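Chapter 6
Planning and Paying for a Robot Work Cell

What this chapter covers

By the end of this chapter you should be able to list the costs of a small robot work cell, sort them into one-off and running costs, and draw up a buying plan that a finance office will accept. You will also learn how to compare two quotations that have been written in different ways. You do not need to have read Chapter 5, but the terms "payload" and "reach" are used here as they were defined there.

6.1 The price on the quotation

When people plan to buy a robot for the first time, they usually start with the price of the arm. It is the largest single figure on the page and the easiest one to find. It is also a poor guide to what the work cell will cost. An arm with no gripper cannot pick anything up, and an arm with no table, no power supply and no trained operator will stay in its crate.

Consider the case of Gimdale, a training centre that teaches assembly and packing skills. The centre asked for prices for a two-armed unit that could be used at a bench. Vilus sent a quotation of one line, giving a total and a delivery month of May. Inness sent four pages, with the arms, grippers, cables, software and installation all priced separately. The Inness total was higher, and the first reaction at Gimdale was to set it aside.

A second reading changed the picture. The Vilus total left out the grippers and the mounting blocks that hold them. It also left out delivery to an upper floor. Once these were added, the two offers were close enough for other matters to decide between them, such as the length of the warranty and how soon an engineer could visit.

Key term: like-for-like comparison. Two quotations are compared like for like when both have been rewritten to cover the same list of items, with missing items priced or marked as missing.

6.2 One-off costs and running costs

One-off costs are paid when the cell is set up. They include the arms, the grippers, the bench, any changes to the room, and the first round of training. Running costs come back every year. They include service visits, software licences, spare parts and the time of the person who looks after the equipment.

Gripper fingers are a good example of a cost that falls on both sides. The first set is part of the purchase. Later sets are a running cost, and the number needed depends on the work. Gimdale budgeted for 10 spare sets in the first year, at 626 pounds for the whole order. The centre used far fewer than this, and the unused sets were carried over.

Cables should be treated in the same way. A cable that runs along the outside of an arm bends each time the arm moves and will wear in time. Ask the supplier which cables your own staff may replace and which need an engineer.

6.3 Planning the bench

The bench is often bought last, with whatever money is left. This is a mistake, as its size decides what work can be done on it. Measure the reach of both arms, mark the area they share, and then add space for the parts that are waiting to be handled. People will also sit or stand at the bench, so their places should be drawn on the plan along with their chairs.

Small parts and practice materials belong in the budget too. They are cheap, but someone has to order them, and a cell without them will be idle in its first week. Letter blocks with a matching tray make a good first exercise. The operator can tell at a glance whether the right block has gone into the right slot, and a block is easy to replace.

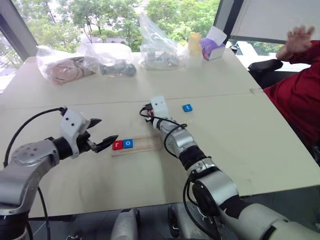

Storage is the item most often missed. Blocks, bags of parts, cups and packaging all collect at the back of a bench if they have nowhere else to go, and they take up space that was paid for as working area. A set of shelves beside the cell cost Gimdale 406 pounds. Enter such items under one-off costs and name them; do not hide them in a general line called "sundries".

6.4 Timing the order

The price of a cell and the date it is paid for are separate questions. Many suppliers ask for a deposit with the order and the balance on delivery. If the budget year ends between these dates, the balance will fall into the next year and must be approved again. The Pasichnyk planning sheet, used in the exercises for this chapter, has a column for the payment date of each item for this reason.

Fill in the sheet from the delivery date backwards. Room changes come before delivery, and electrical work comes before the bench is fixed in place. Training should be booked for the days straight after installation, while the engineer is still on site. Section 6.5 works through a full sheet, starting with the arms and grippers.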